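What I saved this month, and why I stopped counting

At the end of every month I go through my saved links and try to keep only the ones I would send to a friend. In July I had 124 of them. I kept 5. The rest I deleted without opening again, and so far I do not miss any.

The best one was a long post on the Flisness blog about newsletters and comments. The author closed the comments two years ago and asked readers to answer by email. She says she gets fewer replies now, but they are longer and people sign them. I have the same feeling about my own small list. When I had a comment box under each post, I received many "great post!" and I did not know what to do with them. Now maybe three people write to me in a month, and I answer all three, usually in the evening with tea.

Second, the people who make Istska (the bookmarking service, I wrote about it in spring) have changed how tags work. Before, you could write any word you wanted. Now it suggests a tag from what other users have chosen. I understand the reason, but I do not like it so much. My tags are half in English and half in my first language, and some of them make sense only to me. I have one tag that means "read when it rains." The service wanted to change it to "weather." For the moment you can switch the suggestions off in the settings, under Privacy, where I would never look for it.

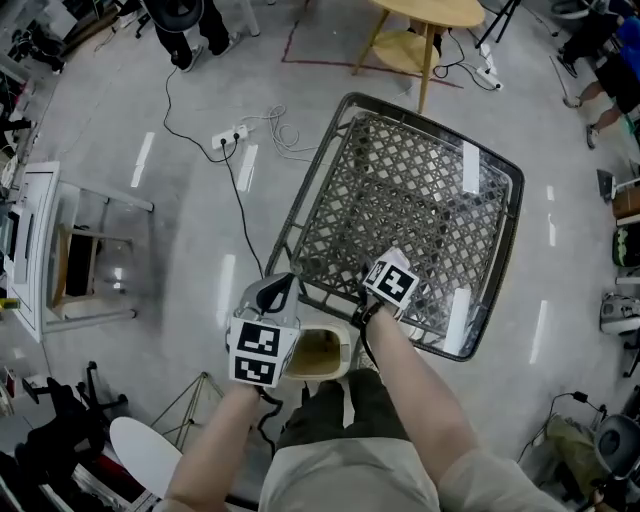
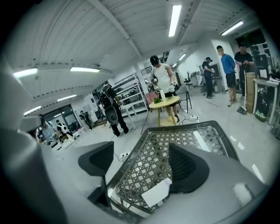 Two views of the same place.

Third, Crabtree is again testing a feed in order of time. I was in the first test and I liked it very much, then it disappeared. In the new version you can choose it for one list only, so I made a list of 50 accounts and I read it until the end. To arrive at the end is a pleasure I had forgotten. After that there is a gray line and you can close the window.

I also tried for one week to share links there without adding any opinion, just the title and the address. Almost no reaction. Then I wrote one angry sentence about cookie banners and it was seen 2,101 times, which for me is a lot. I am not proud of this sentence and it was not even very correct. I left it there, but I did not write a second one.

The last two are short. Mirham has published a guide for small groups who want to give digital certificates for their courses, with good advice about what to do when the website that keeps them closes. And there is a nice essay, on a blog with no name that I could find, about reading old forum threads from the first page to the last. The author recommends to start with a hobby you know nothing about. I chose model trains and I went to bed at 2 a.m.

Next month I want to try a paper notebook for the links. I will have to write the addresses by hand, so I suppose there will be fewer of them.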